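Olden Library Newsletter
December 26, 2021

New rules and new supplies for the display boards

The display boards in the front hall and on the stairs will be open to outside groups again after the New Year break. Bookings stopped in August while the hall was painted, and the boards went back up on the walls last month. A few things have changed, so please read this item even if your group has had a board before.

Each booking now runs for 15 days. It used to be a full month, which meant long waits in spring, when the garden club, the schools and the choir all want space at the same time. A group may book again as soon as its display comes down, but only if no other group is waiting for that board. The list is kept at the front desk and you can ask to see it at any time.

The large board by the entrance is 72 inches wide. The boards on the stairs are narrower and suit posters, photographs and short notices. If you are making a display with a lot of reading in it, ask for the entrance board. People on the stairs do not stop for long, and the staff would like to keep the landing clear.

The fee stays the same for local groups, who pay nothing. Businesses pay $100 for each booking of the entrance board. Last year the board fees came to $257 after costs, and the money went toward new backing cloth and pins.

Backing cloth

The old boards were bare cork, and they had worn badly near the middle, where every group puts its title. They have been patched and will now stay covered. We bought a roll of plain black cloth and a roll of cream from Skorkska, the fabric store on Detness Road, and both are kept in the supply closet. Groups may bring their own cloth as long as it does not shed and does not hang past the bottom of the board.

Black was the color most groups asked for when we put out the question sheet in the fall. It hides pin holes and makes pale paper easy to see. It also shows lint, so there is a roller in the closet. Cream is the better choice for displays made of old photographs, which can look very dark against black.

Please pin the cloth along the top first and let it hang before you pin anything else. Pulling it tight from the sides leaves lines that will show for the whole booking. A few soft folds do no harm and can look better than a flat sheet, particularly behind large lettering. Papers and photographs do need a smooth area behind them or they will curl at the corners.

Titles and lettering

Most questions at the desk are about titles. A title has to be read from the front doors, and a line of type from a home printer will not do that, even when the page is turned sideways. Cut letters work much better. You can cut them from card, felt or craft foam, or you can buy them ready made.

Thick foam is the easiest of these to work with. It holds its shape, it does not tear at the pin, and the side of each letter catches a little light, which helps it stand off the cloth. It is light enough for an ordinary dressmaker's pin. Card looks sharp when it is fresh but bends in the damp weeks of winter, when the front doors are open and shut all day.

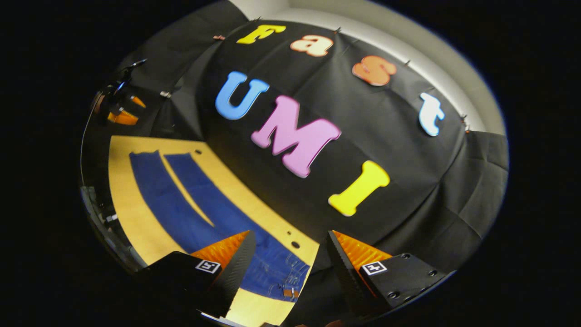 Foam letters in bright colors on black cloth.

Bright colors and pastels both read well on black. Yellow is the strongest from a distance, and sky blue and pink are not far behind. Navy, brown and dark green disappear and should be kept for the cream cloth. You can give every letter its own color if the words are short. With a long title this gets hard to read, and it is better to stay with one color, or to use one for each word.

Size is the next thing to think about. If your title takes two lines, make one of them larger so the eye has a place to start. Capitals are good for a name or a set of initials. For anything longer, use a capital at the start and lowercase for the rest. A whole sentence in capitals takes longer to read, and it uses up more width than most groups plan for.

Lines do not have to be straight. A gentle curve is easier to put up than a level row, since a small error in a curve does not show — a level row with one letter low will bother everyone who comes in. To set a curve, pin a length of thread at both ends, let it drop or lift it in the middle, and follow it with the bottoms of the letters. Take the thread out before you leave. If you want a straight row, there is a long wooden rule in the closet, and chalk, which brushes off the black cloth but not the cream.

Lay the words out on a table before you start pinning. Spacing letters by measuring the same gap each time does not work well. Round letters need to sit closer together, and a straight letter next to another straight letter needs more room. Move them until they look even, then take a picture with your phone so you can copy the spacing on the wall.

The library has a box of letters that groups can borrow. It is short of vowels. If your group has letters it no longer needs, we would be glad to have them, in any color, as long as they are clean and the backs are free of old tape. Angelovski Printing on Detness Road can also cut letters to order in foam or card. Ask them for prices and allow time for the work, as they are busy before the school fairs.

What not to use

Please do not use double-sided tape, glue or hot glue on the cloth or on the frames of the boards. Last winter one of the stair boards had to have its frame sanded after tape was left on it. Staples are allowed on the stair boards only, and they must be pulled out when the display comes down. Pins are fine everywhere.

Nothing heavier than a thin paperback should hang from the cloth. If you have objects to show, ask for the glass case. It has its own list, and the wait for it is usually shorter than the wait for the entrance board.

Glitter is not allowed. It was found in the returned books well into the spring.

Battery lights may be used if they stay cool and are switched off at closing. Cords may not be run from the wall sockets, including the one beside the entrance board, which is needed for the floor cleaner.

Putting up and taking down

Displays go up in the first hour the library is open. The hall is quiet then and the ladder is free. A member of staff will bring it out and put it away, and no one else should move it. Children may help with the lower part of the board but may not climb.

Please bring everything you need apart from the cloth, pins, rule and thread. We do not lend scissors from the desk anymore. The children's room has a few pairs, but they are small and will not cut foam.

Take your display down by closing on the last day of the booking. Fold the cloth and return it to the closet shelf, black on the left and cream on the right. If a piece is dirty or has been torn, leave it on top of the shelf with a note and we will see to it. Anything still on a board the next morning will be boxed and kept behind the desk until the end of that month.

Booking forms are at the front desk, and a copy can be sent by email if you ask for one. Fill in the name of the group, the board you would like, your first and second choice of dates, and a phone number that is answered during the day. Groups that had a booking canceled by the painting will be offered dates before the list opens to everyone else. They should have had a letter by now. If your group was one of them and no letter has come, please call the desk before sending in a new form.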